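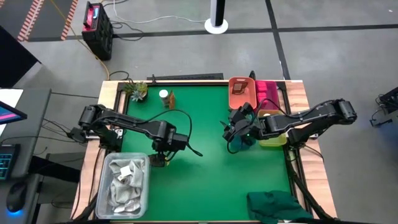
*Two black robot arms over a green mat, with potted succulents at the far edge.*

# Vestano opens its one-line joke contest to new entries

**RIKBRIDGE, March** — Vestano, the website where members post short jokes and daft questions as status updates, has opened entries for this year's Vorwood Prize. The prize goes to the best joke told in a single status post.

Last year's contest drew 1,352 entries. The winner was Setareh Dehghan of Rikbridge, with this post: "If I lend my neighbour a ladder, are we still on the same level?" She will be one of the judges this time.

"I wrote it on the bus and forgot about it," said Dehghan. "Then my sister rang to say it was on the shortlist. I've posted plenty since and most of them got two likes, one of them hers." 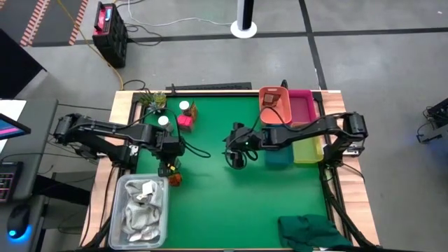
Entries can be on any subject but must be the member's own work and must fit in one post. Puns, riddles and questions with no sensible answer are all welcome. Each member may send in up to three jokes. A joke already posted on Vestano can be entered as long as it went up in the past year and has not been changed.

Vestano has made one change to the rules. Likes will no longer count towards the shortlist. Under the old system, members with a lot of friends on the site had a head start, and several people wrote in to complain. The judges will now read every entry with the name removed.

"A good joke posted at four in the morning used to sink without trace," said Yupin Suksawat, who runs the contest for Vestano. "We still like the likes — they stay on the page as before — but they won't decide who gets through."

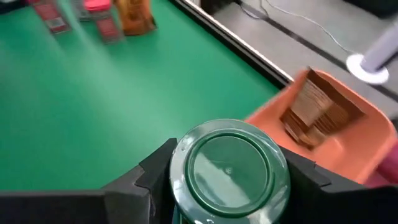
*Black gripper fingers at the green tabletop.*

The judges will pick a shortlist of 41 jokes, to be shown on the Vestano front page. From these they will choose 10 finalists, who will be invited to read their jokes aloud at the Nouri, the small theatre on Rikbridge market square. Finalists who would prefer to stay at home can have theirs read for them.

The winner receives the Vorwood cup and has their joke printed on the Nouri's tickets for the following season. The other finalists each get a mug with their own joke on it. 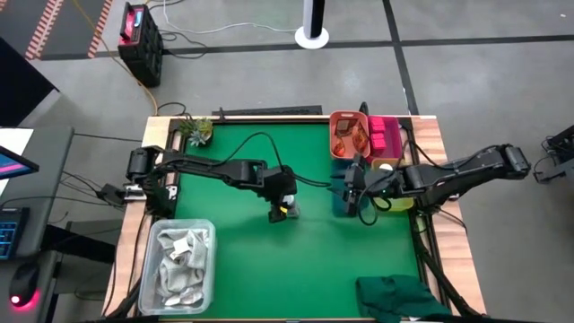

## How to enter

Entry is free and open to anyone aged 16 or over with a Vestano account. Members should open the post they want to enter and choose "Send to Vorwood" from the menu beneath it. New jokes can be sent straight from the contest page. Entries close at noon on the last day of March.

Jokes about named private individuals will be turned down, as will jokes copied from elsewhere. The judges' decision is final.

## Contact

Yupin Suksawat, contest organiser, Vestano, Rikbridge. Interviews with Setareh Dehghan can be arranged through the same office.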